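Status: second release, prepared in May. It replaces the first release in full. The two should not be merged, as record identifiers were reissued between them.

# Rotolden Instrument Lending Register

## Summary

The Rotolden Instrument Lending Register is a catalogue of 609 musical instruments held for loan at the Rotolden and Urham branches. It covers percussion, strings, woodwind, brass and a small number of keyboard instruments. The register records what each instrument is, its general condition, where it is kept and the terms on which it may be borrowed. It holds no information about borrowers.

The register is published so that schools, music services and other lending collections may compare holdings and reuse the vocabulary. It is supplied as plain text and requires no special software.

## Contents

| File | Purpose |
|---|---|
| `instruments.csv` | One row per instrument |
| `loans_summary.csv` | Loan totals by instrument type and month |
| `terms.csv` | Controlled vocabulary used in both tables |
| `CHANGES.md` | Corrections made after release |

All files are encoded as UTF-8, with commas as separators and a header row. Empty cells mean that the value was not recorded. They do not mean "none" or "not applicable", for which the vocabulary has its own entries.

## Fields in `instruments.csv`

The table has 15 columns. Those most often needed are listed below; the remainder are defined in `terms.csv`.

- `item_id`: permanent identifier, beginning `R` for Rotolden or `U` for Urham
- `family`: percussion, string, woodwind, brass or keyboard
- `type`: the ordinary English name, in the singular
- `size_class`: small, medium or full
- `finish`: main colour of the body, followed by the colour of any fittings
- `accessories`: items lent with the instrument, such as sticks, bows, straps or cases
- `condition`: good, fair, poor or withdrawn
- `loan_period`: standard or extended
- `notes`: free text, in English only

The `type` field follows common usage. A family of instruments known by several names is entered under the name used on the shelf label, and the other names are given in `terms.csv`. Users matching this register with another catalogue should consult that file first. "Side drum" and "snare drum", for example, are treated as the same type.

## Recording finish and accessories

The `finish` field gives the colour of the body first. Fittings are added after a semicolon where their colour differs. The skin or head of a drum is not part of the finish and is described in `notes`. Patterned or painted bodies are entered under the colour that covers the largest area. Makers' own names for colours are not used, as they vary widely and are seldom known for older instruments.

A small drum with a glossy red body and gold-coloured studs is entered as `red; gold`. Sticks are listed under `accessories`, with their colour where this helps staff to return them to the correct instrument. 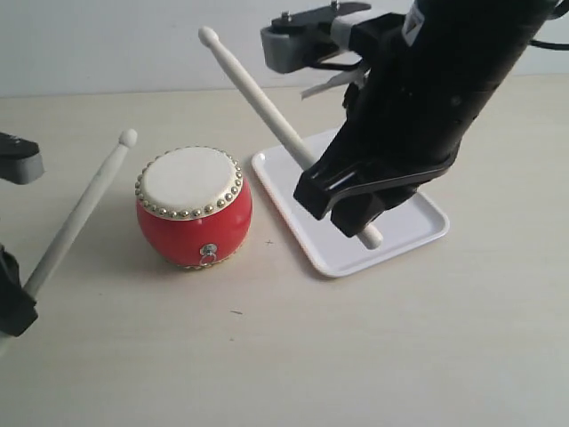
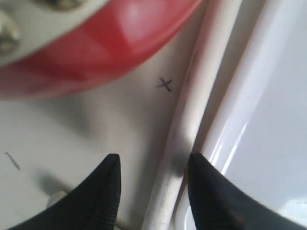 ## How the register was compiled

Entries were first taken from the paper cards kept at each branch. Staff then checked every card against the shelves and corrected the wording. Where a card existed but the instrument could not be found, the entry was kept and its condition set to `withdrawn`. Where an instrument had no card, a new entry was made.

The Urham cards were older and less consistent than those at Rotolden. Nearly 76 of them gave no date of purchase, and this value has been left empty. No attempt was made to estimate it from the style or maker of the instrument.

The spreadsheet template was supplied by Groline. Its built-in checks prevent the entry of a term that does not appear in `terms.csv`, but they do not apply to the `notes` field, in which spelling and abbreviations may vary.

## Condition grades

Condition is judged by a member of staff when an instrument is returned. The grades have the following meaning:

- `good`: ready to lend, with no repair needed
- `fair`: ready to lend, with wear that does not affect playing
- `poor`: held back until repaired
- `withdrawn`: no longer lent, or not found

Grades describe use and not monetary worth. They should not be relied upon for insurance or sale. The boundary between `good` and `fair` is known to differ between the branches: Urham staff tend to mark worn varnish as `fair`, while Rotolden staff more often disregard it.

## Suitable uses

The register may be used for planning purchases, preparing lists for teachers, studying the range of a public lending collection, and testing catalogue software. The vocabulary may be adopted separately from the data.

It is not suited to work on the history of particular makers. Maker names were copied from labels and cases, and an instrument may have been kept for many years in a case made for another.

## Known limitations

1. Sets of matched instruments, such as handbells and chime bars, are entered as single items. Counting rows will therefore give a lower figure than counting pieces.
2. Tuned and untuned percussion share one family value. They may be told apart only by `type`.
3. Loan totals at Urham omit instruments borrowed for use inside the building.
4. The `size_class` of string instruments does not follow the fractional sizes used by teachers. The fractional size, where known, is in `notes`.
5. Repairs carried out by outside firms were recorded inconsistently and are not included.

## Privacy

Names, addresses and membership numbers were never entered in the working spreadsheet. The `notes` field was read in full before release, and remarks that might identify a borrower or donor were removed. Any such remark found in the published files should be reported to the Rotolden branch, and the file will be replaced.

## Updates and corrections

Corrections are accepted in writing and should quote the `item_id` and the name of the field. Minor corrections are listed in `CHANGES.md` and do not alter the release number. Identifiers of withdrawn instruments will not be used again.

## Licence and citation

The files may be copied, altered and shared for any purpose, provided that the source is stated. The following wording is requested:

> Rotolden Instrument Lending Register, release 2. Rotolden and Urham branches.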